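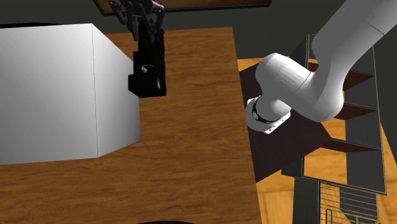 Brennan asks whether it can clear a table yet, since that is the only thing anyone in the house wants from it. The answer for the current version is partly. Marow Tabletop will pick up a single rigid object and put it down somewhere else on the same table. It won't wipe, fold, sort cutlery or deal with anything that spills.

Marow Tabletop
Task package for simulated single-arm work
From Brikov

Overview
Marow Tabletop is a set of household tidying tasks that run in simulation. It is sold to teams who want to test a control program before they put it on a real arm. Each task gives the arm a room, a table, a few objects and an instruction in plain words, such as "move the engine behind the box". The program under test has to do the rest.

The objects are awkward on purpose. A plain box is easy to see and hard to reach round. A model locomotive has a narrow top, small fittings that catch, and wheels that let it roll if it is set down at an angle. A disc on its rim can be knocked over by a careless elbow. These are the things that go wrong in a real sitting room, and they go wrong in much the same way in the package.

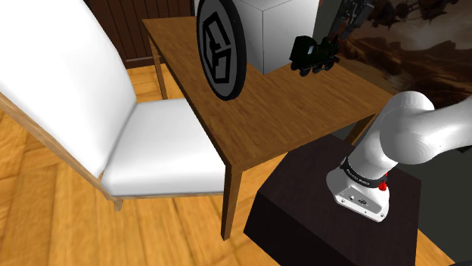

Marow Tabletop: toy locomotive, white box and upright disc, with the arm on its pedestal beside the table.

What it covers
Picking up one rigid object
Placing beside, behind or in front of another object
Moving an object without touching its neighbours
Returning the arm to rest

What it does not cover
Cloth, paper, food and liquids
Opening drawers or doors
Two-handed work
People or pets in the room

Is it ready for the home?
No. A program that does well in Marow Tabletop has shown that it can handle these objects on these tables. Real tables have post on them, and real toys have bits missing. We suggest treating a good score as a reason to start trials on hardware, with someone standing by the stop button. Shop-floor users are in a better position, as parts there arrive in known shapes and mostly in known places. The Lilotano add-on swaps the sitting room for a packing bench and is the better choice for that work.

Specification
Rooms: 3
Tasks: 16
Camera views per task: 2
Licence: per site, 24 months
Arm: single, fixed base, two-finger gripper
Supplied as: download, with printed setup guide on request

Ordering
Licences start on the day the key is issued. Updates are free during the licence period. The next update is planned for January and adds stacking. Customers with the Lilotano add-on should install the main package first, then the add-on, and restart before running any task.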